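Two-arm bench cell, periodic inspection
Site: Nurkau, bay 2
Inspected by: Zuweira Bawa
Reviewed by: Bernice Odoi
Date: 2020-09-28
Previous inspection: May

1. Isolation and stop
Mains isolator locks off: OK
Stop button drops both arms to hold: OK
Comment: button label faded. Replace at next visit.

2. Frame and front rail
Base plate bolts, left arm: OK
Base plate bolts, right arm: RETIGHTEN
Comment: one bolt moved under the wrench. Re-marked with paint pen. Check again after 101 hours of running.
Extrusion joints at corners: OK

3. Cabling
Duct below rail clear of debris: OK
Connectors seated, left and right: OK
Cable slack at wrist, left: MONITOR
Comment: loop stands well out from the arm. Add a tie at the upper link and leave enough slack for full wrist travel.

4. Grippers
Fingers open and close evenly: OK
Finger faces: MONITOR
Comment: clean with a dry cloth only. Spare set is in the Warau parts bin.

5. Wrist cameras
Mount screws tight: OK
Lens clean: OK

6. Work surface and fixtures
Table level: OK
Surface condition: ACCEPTABLE
Comment: fine scratches and small specks. No action.
Yellow drawer, rim: ROUGH
Comment: ridges and frayed plastic along the lip. Trim with a deburring blade.

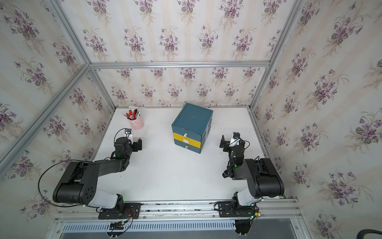
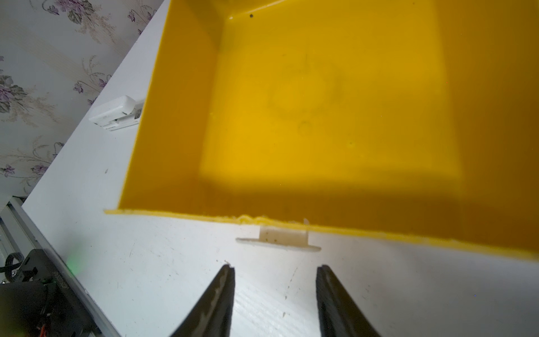
7. Controller
Log exported: OK
Fault entries since May: 61, almost all of them the same communication timeout on the right arm
Comment: swap the right arm data cable for the Honano spare and clear the log. If the timeout returns, raise a ticket with Nyarko.

8. Release
Cell returned to service at reduced speed until item 2 is closed. Z. Bawa to sign off the bolt recheck, B. Odoi to countersign.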